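Light and Glare at Study Seats in Greenwood Hall
Project report, Introduction to Building Environments
Flandby College
February 8, 2018

1. Background

Greenwood Hall was built as an office block and became a study building later. The rooms still have the ceiling lights that were put in for the offices, in long rows that run from the door to the windows. The furniture has been moved and replaced several times since then, and in most rooms the tables no longer line up with the lights.

Students complain about the building in two ways that sound like opposites. Some say the rooms are too dark, and others say the light hurts their eyes. We wanted to find out if these were different rooms, different times of day, or the same seats being described by different people.

The project had two parts. In the first we measured the light level at study seats with a handheld meter. In the second we asked people using the seats to fill out a short card. We did not study energy use or the color of the light, although both came up in the comments.

2. Choosing the seats

We picked 40 seats spread over 8 rooms. Four of the rooms face the parking lot on the south side and four face the Lollow building across the lawn. The Lollow side gets no direct sun in February, but the upper floors of Lollow are painted a pale color and send a fair amount of light back in the early afternoon.

In each room we took one seat next to the window, one next to the door, one directly below a ceiling light, and two in between. We marked each seat with a small piece of tape under the edge of the table. Some tables were moved during the project, and when that happened we went by the floor plan and moved the tape.

3. Measuring

The meter was an Orkov borrowed from the physics department. It was set flat on the table in the place where a book or keyboard would normally go. The person reading it stepped back one pace before writing down the number. Our first day of readings had to be thrown out because the reader's own shadow fell on the sensor at most of the door seats.

Readings were taken in the morning, at midday, and after dark. At the end we had 937 usable readings. The number is uneven because rooms were sometimes booked and we did not want to interrupt a class. The two rooms at the east end have the fewest.

We also made a simple note for glare at each reading: none, some, or strong. This was done by sitting in the seat, looking at the tabletop and then at a laptop with a dark screen, and writing down what we saw. Two of us did it separately for the first week and compared. We agreed most of the time on "none" and "strong" and less often on "some."

4. Table surfaces

The rooms have three kinds of table. The oldest are dark brown and have a worn, dull top. The second kind is gray with a fine speckle. The newest tables are white. We had not planned to look at the tables as a separate question, but the glare notes made it hard to leave them out.

A light surface sends back more of the light that falls on it. This makes a room feel brighter without adding any lamps, and it can help at a seat that is short of light. The trouble starts when bright things sit next to each other. A white table under a ceiling light with a sheet of white paper on it leaves the eye with little to rest on, and shiny metal objects add small bright spots that shift when the reader moves.
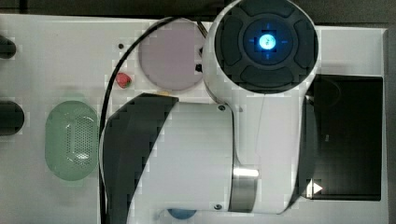

Figure 1. White tabletop from above. Note the highlight on the polished metal ring.

The dark tables gave the fewest "strong" notes, but several people wrote on their cards that they disliked them. One comment was that going back and forth between a white page and a dark table was tiring. The gray tables drew hardly any comments of either kind.

5. Results

The window seats on the south side had the highest readings at midday and also the widest spread. On clear days they were the brightest seats in the building, and after dark they were among the dimmest, as the last ceiling light in each row stops well short of the glass. The same seat can be too bright and too dark within one day, which explains some of the mixed complaints.

Fourteen of our readings at door seats fell below 200 lux. All of these were in rooms where the light nearest the door was out or flickering. We reported the lamps to the building office, and two had been replaced by the time we finished.

The Lollow side was steadier than we expected. The readings changed little between morning and midday, and there were almost no "strong" glare notes except at the white tables directly below a light.

6. What people said

The cards asked three things: is there enough light to read, does anything shine in your eyes, and would you pick this seat again. People were more forgiving than the meter. Many who sat in dim seats answered that the light was fine. Several said they would pick the same seat again for reasons unrelated to light – the outlet, the quiet, or the distance from the door.

Answers about shine matched our glare notes better. Where we had written "strong," most of the cards said yes.

7. Problems with the study

All of the work was done in winter, and a low sun reaches much farther into the rooms than a summer sun would. The blinds were left as we found them, so a bright window in one reading may be a covered window in the next. We wrote down the blind position only from the second week on.

The cards were left on the tables and picked up later. People who were bothered by the light may have been more likely to fill one out, or they may have already moved to another seat.

8. Suggestions

Turn the white tables so that the long side runs parallel to the rows of lights, and shift them half a table width to the side. We tried this in one room with permission, and the glare notes at the two middle seats went from "strong" to "some."

Put the gray tables next to the south windows and move the white ones toward the doors, where the extra brightness is useful.

Check the lamps nearest the doors at the start of each term. The full table of readings and a blank copy of the card are in the appendix.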